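Ridgeway Shared Workshop
Monthly build meeting, minutes
19 December 2022

23 shares | 3 comments

We use cookies to keep the site running and to remember your settings. Accept | Manage

Present: 11 members, plus Gus Calloway in the chair, with his usual thermos. Apologies came from the two who are down with colds (get well soon, both of you). Meeting opened a little after seven, once everybody had found a stool.

Minutes of the last meeting

Read and agreed, with one fix. The motor driver that went up in smoke in November was the Skolberg, and the minutes had blamed the Brurkden. The Brurkden is fine and has been put back on the shelf with our regrets.

Benus, the coffee arm

Most of the evening went on Benus, as everyone expected, and it was a happy hour and a half. For those who missed the fall meetings, Benus is the arm we are building to work our coffee counter from start to finish: cup down, button pressed, cup handed over. The frame is cut and bolted, the shoulder and elbow both move under power, and the wrist is still in a shoebox. Gus reported that we have spent $215 so far, all of it from the build jar, and that he does not expect to ask for more before the wrist is done.

The base position came up first. Three spots were talked over and the front left of the counter had the most friends, being close to an outlet and out of the way of the drawers.

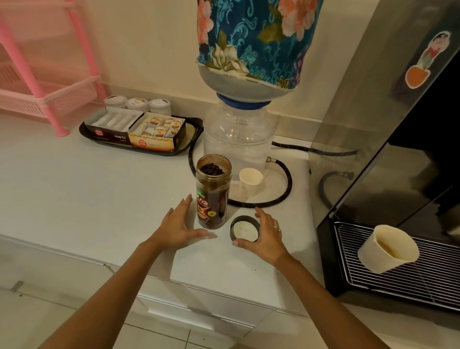

Reach was the next item, and it took longer than the rest put together. The arm gets to the jar well enough, but getting to a jar and getting into it turn out to be two very different jobs, and we went round and round on whether Benus should ever be asked to unscrew anything. A person thinks nothing of it: the lid comes off and gets laid on the counter to the right, just as it is here, and the next hand finds it without looking. Benus would need to know where the lid went, which way up it was, and how hard to squeeze. It was agreed (with one holdout, cheerfully) that lids stay a human job for the first version and that we come back to it in May.

The water line got a good airing as well. The black hose from the water bottle base loops out over the counter on its way to the coffee machine, and people do like to stand a cup inside the loop, because it looks like such a natural place for one. An elbow coming down there would catch hose and cup together. After some back and forth we settled on a no-go zone in the software for now, with a clip for the hose to be tried later. Nobody is to shorten the hose or touch the brass fitting without talking to Gus.

Gus then gave us the results of his cup trials, done at his own kitchen table with the old gripper pads. Out of 11 paper cups, 7 were set down upright and in one piece. The rest were squashed, and he had kept them to show us, which was appreciated by all. The softer pads should help a great deal. He would also like to try picking up from lower on the cup, where the wall is stiffer, and several people thought that was a fine idea and wondered why we had not started there.

Last on this item was the coffee machine itself. We want Benus to use the same buttons the rest of us use, and no wires are to go inside the machine. The panels are shiny and throw back a lot of glare, so finding a button by camera is going to be fussy work. The button under the MILK label on the left was picked as the first target. There was also a long and friendly talk about the spout, whose tip comes down right into the mouth of a paper cup standing on the grate. The cup therefore has to slide in from the front and come out the same way, and a straight lift is out of the question. Gus will write this up as a motion with a slow first part, and we will try it with empty cups before anyone lets it near a full one.
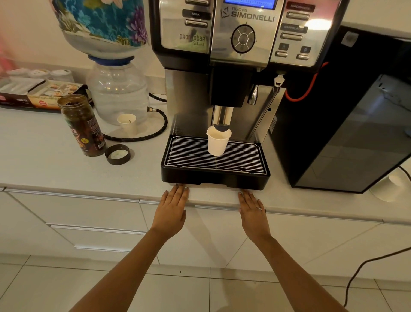 Jobs to do before next time

- Gus: new gripper pads, write-up of the cup slide, and the shoebox (please bring the shoebox).
- Electronics bench: a big red stop switch, mounted where a person standing at the counter can slap it with either hand.
- Software table: mark the no-go zone over the hose and run the arm through it at quarter speed.
- Anyone with a steady hand: a stick-on marker near the first button, small enough that the label can still be read.

Other business

The band saw blade has been changed and cuts beautifully again, so do go and enjoy it. The heater by the back door rattles, and a folded piece of cardboard is helping. A request for a second label printer was put off until the first one has been found.

Thanks were given for the ginger cookies, which were gone by the second item. Meeting closed at 9:20.

Get new minutes by email. Enter your address to sign up for the workshop newsletter.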